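Workshop notebook - jewelry bench
October 24, 2018

Good day for the sorting project! Narayanan asked me last week to write these up properly so that whoever has the bench next can pick up where I stopped, so I'll try to put in the boring parts too.

We're still on the mixed lot from Stosunlow. 174 pieces on the list, most of it beads and bangles, with hair ornaments thrown in wherever they happened to fall. It came to us in one big bag, which explains the state of the threads. I've been through the earrings already (see Siham's pages, she did the matching and she did it beautifully). Today was strung things and anything round. 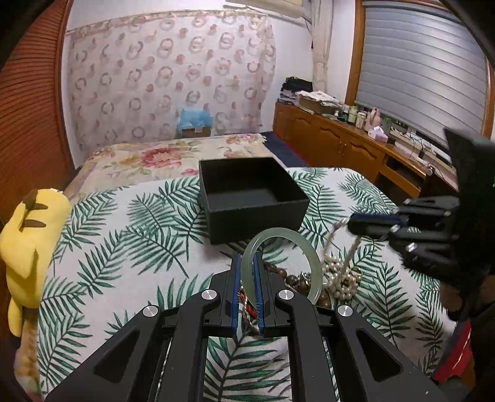

Bangles first, as they're the easiest to enjoy. I've changed my mind about how to check them. I used to turn them flat on the cloth and look down, and I missed a hairline on one back in February that Ulla found in two seconds. Now I want every one of them stood up on edge and looked at all the way round. The pale green one is a good argument for it: upright, it picks up glossy highlights along the rim, and with a surface that shiny a chip would break the line of light. Lovely color, too, very milky and calm. I'm writing it down as "jade-like" and leaving it there until Ghizlane has had it under the good lamp. Please don't anyone put "jade" on the tag before then. Glass can fool all of us, and the weight test I tried on the kitchen scale told me nothing useful.

Pearls: never lift them from one end. I know we all know this, but an old silk thread will go at the knot nearest the clasp and then you're on the floor for the rest of the afternoon. Get something under the middle, let the loops open by themselves, then lay the whole string out straight and check the knots one by one. I've started marking weak knots with a twist of cotton, red for restring now, white for can wait. It works really well and I wish I'd done it from the start.

Bead strings get the same treatment but they're much more forgiving. The big brown ones are a joy to handle. I rubbed one with a dry cloth only. NO OIL, please, until we know what finish is on them - Marwa tried the Pusik wax on a spare bead from another lot and it went cloudy overnight.

Boxes. I'm all for the black square ones without lids. You can see straight away if something has been left in the bottom, and you can reach in from any side without knocking a lid off the table. The Hamdy trays are prettier but everything slides to one corner. One box to a batch, batch slip goes in last, on top.
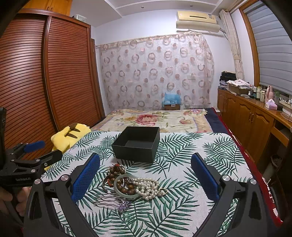
The other thing I want to settle is the order of packing, because I keep redoing it. What I'd like to try: bangles on the bottom, flat, then the heavier bead strings inside the rings where they can't roll, then tissue, then pearls in a pouch of their own. Hair combs should not go in with any of that. The prongs catch on thread like nothing else, and I spent far too long today freeing a bit of cord from one. Combs get a strip of card over the prongs and their own box.

We have 200 small pouches from Ekico, so there's no need to be stingy with them. The bigger size is on order.

Still to do:
- restring everything with a red twist (me)
- second look at the silvery ornaments, some may be loose from something else (Siham)
- green bangle under the lamp (Ghizlane)
- ask Narayanan if he wants the red cord pieces listed one by one or as a group

So pleased with how this is going. Bead strings again tomorrow, starting from the left end of the shelf.

Recent entries
Earring matching, part two
Silk or nylon? Thread tests on the short strings
Tags that don't scratch
What the Pusik wax did
Cleaning clasps with a soft brush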